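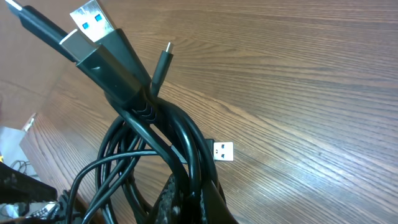
Minutes of the cable meeting, 8/21/18
Held at the long table in the Clerkeck room

I'm taking the minutes again, so please forgive the chatty bits. We started late and went on longer than the agenda said we would, mostly on item two.

1. Last time's minutes

Agreed as written, apart from one fix. I had put that the spare monitor went to the Gernik office. It went to Usen, and Gernik is still waiting for one (sorry, Gernik!). I've corrected the copy in the binder.

2. The cables

This was the big one. We have been saying since March that the charging and data cables need sorting, and everybody came along with an opinion. The first question was what counts as one of ours. We agreed that anything with no name tag on it by the end of the month becomes shared property and goes into the common stock. One person felt this was harsh on people who are away, so there will be an email first — I'm writing it.

Next we talked about how to sort them. I wanted to go by length and I was outvoted, pretty cheerfully, by the people who want to go by plug. So USB-A in one place, USB-C in another, and anything with a bigger plug on it gets a spot of its own. If a cable has a different plug at each end, it gets filed under the smaller one. We went back and forth on that for ages and I'm still not sure I agree, but it's decided. 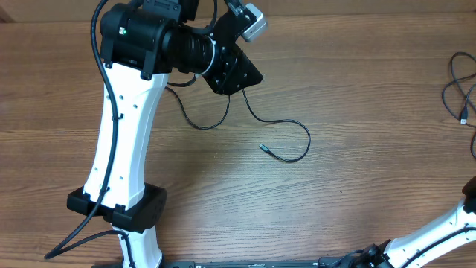
The tabletop, with a cable lying across the wood.

Coiling came up too. Please don't wrap cables tight around your hand and then tuck the end through the middle! Loose loops, one tie, both plugs sticking out where people can see what they are. We'll buy a pack of 28 reusable ties and see how far that gets us. If they all vanish into desk drawers like the last lot did, we'll go back to string.

There was a side discussion about adapters, which I've moved to next time so that we could get on.

3. What to buy and what to throw out

The Steinarsdóttir quote came back at 3,754 for drawers and labels, and there was a bit of a groan. The smaller version, with 13 drawers and no label printer, is 2,135. We went for the smaller one. We can write labels by hand, and half of us like our own handwriting better anyway.
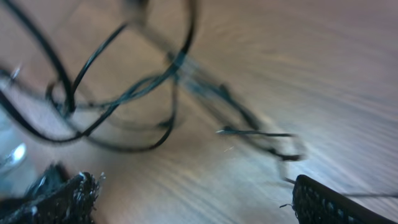

On throwing out, the rule is simple: if it's split, bent at the plug or scorched, it goes in the recycling crate by the door. If you just don't know what it's for, keep it until the next meeting and bring it along. I suspect we will all be holding up mystery leads for an hour, but fine, I'll bring cookies.

4. The cardboard

Somebody asked if the plain brown cardboard could be flattened and put out with the recycling. No, please leave it up for now. It makes a decent corner to sort things in, and small stuff doesn't roll away under the radiator.

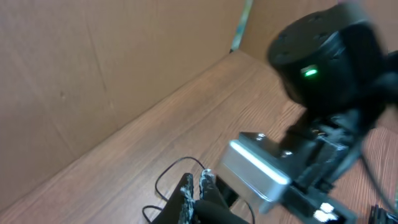

We did agree that if the cardboard gets too floppy to stand, it can be swapped for a fresh piece from the stockroom. Please don't tape it to the table. The tape takes the finish off, and we've had that conversation with the landlord once already.

5. Anything else

The tall lamp flickers. Usen has a spare bulb and will send it over with the next delivery. The kettle is fine again.

To do before next time

Me: email about name tags, and cookies.
Usen: the bulb.
Gernik: confirm which monitor they want.
Everyone: go through your own drawers and bring in any cables you don't use.

Next meeting is in the same room, with adapters first on the list.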